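Category: Events & Meetups > Visit Reports
Open day at Tutel, kitchen robot demonstration
Posted by despina_m, August 2018

despina_m wrote:
Hello all. I visited the Tutel open day and I promised a small report. The main hall was very full, so I went first to the simulation room, where Starska showed their kitchen software. The presenter explained that every task is tried in the simulator before it goes to the real arm. They run 249 kitchen layouts and each one gets 100 attempts. I could ask many questions and they were patient with me.
— Despina Munteanu

gearbox_hal wrote:
Thanks for the report. I was there too, in the afternoon group, and I was less happy. I waited 44 minutes for a seat and then we only watched a screen. For an open day I want to see metal moving.

despina_m wrote:
I understand you, the waiting was long for me also. But the real arm in the hall was doing the same short program again and again. In the simulation room they changed things when we asked. For me this was more interesting.

sopacua_fan wrote:
Did they say anything about friction? Last January at the Volstead demonstration I asked the same question and got a very vague answer. A simulated drawer opens like a dream. My drawers at home do not.

despina_m wrote:
Yes, a man in the second row asked it. The answer was that they change the friction value between attempts, but they don't measure real drawers yet. So it is a fair criticism.

gearbox_hal wrote:
Then I don't see what 100 attempts prove. You can be wrong 100 times in the same way.

tilde_nine wrote:
A bit hard, hal. It is cheap to throw out the bad plans early, and that saves the real arm. Despina, do you have any pictures of the kitchen?

despina_m wrote:
I have 2 from the simulation. One looks past the gripper fingers to the floor and the cabinets, the other has the arm on its table with the kitchen behind.

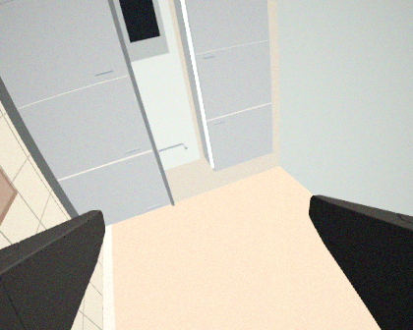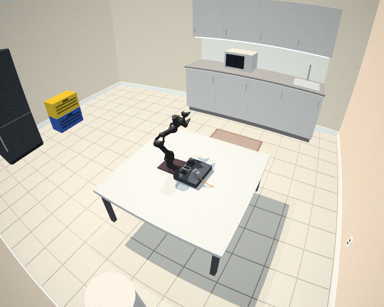
Practical notes for the next visit

despina_m wrote:
I put this separately for people who want to go.
Register on the Tutel page, at the door they were strict.
The simulation room is upstairs, and the sign is easy to miss.
Ask for the longer session, the short one has no time for questions.

sopacua_fan wrote:
Is the longer session open to students?

despina_m wrote:
Yes, with a student card. I saw several in my group.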